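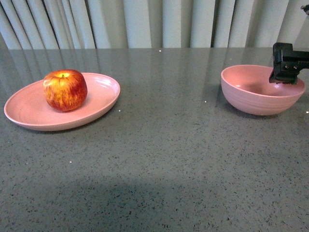

Jelleo Countertop Arm – Frequently Asked Questions

Last updated in August. Questions about an existing order should go to the Druteck service desk, which is open from 8 a.m. to 5 p.m.

Before you order

What is in the kit?
The arm, a two-finger gripper, the base with its clamp, a power supply, one overhead camera with a stand, a stop button on a six-foot cable, and a printed setup guide. The control software is a download. You need your own computer.

Who is it for?
Mostly teaching labs, small research groups and companies that want to try out simple handling jobs before they spend money on something bigger. It is sold for supervised use on a counter or bench. We do not sell it as a kitchen appliance or as a care aid, and it is not certified as either.

What kind of work can it do out of the box?
Pick and place. The starter tasks move one item at a time between two dishes, for instance a piece of fruit on a plate that has to end up in a bowl. Stacking, sorting by color and wiping are in the second task pack, which is a free download once the arm is registered.

How heavy an item can it lift?
The limit is 192 grams with the standard gripper. A small or medium apple is usually fine. Large apples, full mugs and most canned goods are too heavy. If the arm detects an overload it stops, holds its position and shows a message. Take the item out by hand and press Resume.

Do I need to know how to program?
Not for the starter tasks. You pick a task from a menu and mark the start and end points on the camera view. To build your own tasks you will need some Python.

Can I see one before buying?
Yes. The showroom at Borkside has one set up, and Marion Gunn takes the bookings. Visits last an hour and you can bring your own objects, as long as they are clean and under the weight limit.

Setting up

What sort of surface does it need?
A level counter or bench with a front or side edge the clamp can grip. Stone, laminate and solid wood all work. Glass does not, and we will not cover damage to glass tops. Put the rubber pad under the clamp on anything polished.

Does a shiny or speckled counter confuse the camera?
Speckled patterns are normally no trouble. Strong reflections can be. If you get false detections, close the blinds, turn off any lamp pointing straight at the work area, and run the lighting check again. Shadows that move across the counter during a task, including your own, cause more errors than steady ones.

Do the dishes have to be a certain color or shape?
No. Plain dishes in one color are the easiest to start with. Clear glass is hard for the camera to pick out and we suggest avoiding it. Deep bowls are fine, but enter the rim height in the task settings so the gripper clears it on the way in and out. The most common support call we get is about a gripper knocking the rim, and it is nearly always that setting.

How long does calibration take?
Allow half an hour the first time. After that, it only needs repeating if the base or the camera has been moved.

Day-to-day use

Will it bruise soft fruit?
It can. Grip force is set to Medium at the factory, and we recommend Low for peaches, tomatoes and ripe pears. Apples and lemons can stay on Medium.

Can I eat food the gripper has handled?
No. The finger pads are not food grade. Treat anything used in a task as a test object – the same goes for the dishes.

How often do the finger pads need replacing?
Check them every 3000 cycles. The software keeps the count under Maintenance. Spare pads come in packs of 6.

Can I leave it running overnight?
No. Someone has to be in the room and within reach of the stop button whenever the arm is powered.

Service and returns

What does the warranty cover?
Parts and labor for two years on the arm and base. Finger pads and cables are not included. Opening the arm housing ends the cover.

Who does the repairs?
MacAulay handles all repairs for us. Ask the service desk for a return number first, and keep the original box, as the foam is cut to fit. Ifeanyi Eze's team will send a shipping label by email.

Can I return it if it does not suit us?
Yes, within 30 days, with all the parts in the box. We refund the price of the kit but not the shipping.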